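Reading time: 1 minute

Dukel Extends Collection of Hand Demonstrations

Thursday, September 10, 2020

The Dukel automation office has extended its program of recorded demonstrations for robot hands through February. The recordings serve as training examples for Sekiguchi, the learning system developed with Nerkerix.

The collection now stands at 3,883 examples, of which 2,000 have been reviewed and labeled. A further 1,000 are planned under the extension. Each example is limited to 15 seconds and is stored with the views from the wrist cameras.

"Failed attempts are kept and labeled as such," said Lahcen Kabbaj, program lead. "The system requires both kinds." Review of the recordings is assigned to Kamil Paulík.

Views from the wrist cameras, taken in the office:
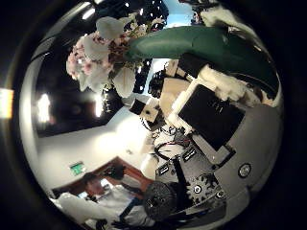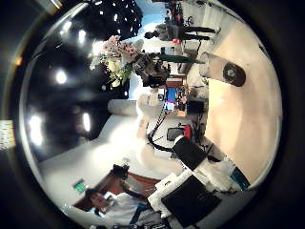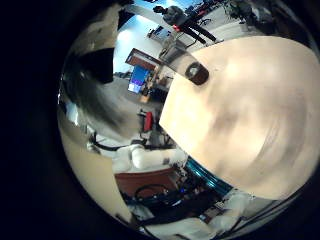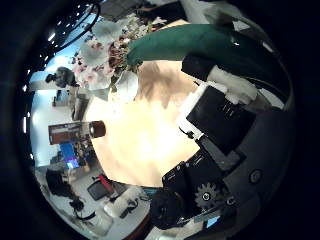 Access to the Recordings

Partner institutions may request the reviewed examples in writing. Requests should state the intended use and the name of the person responsible for storage.

Related items
Nerkerix Agreement Renewed
Labeling Guidelines, Second Edition
Brorkix Joins Partner Group

Contact | Copyright 2020 Dukel | Back to top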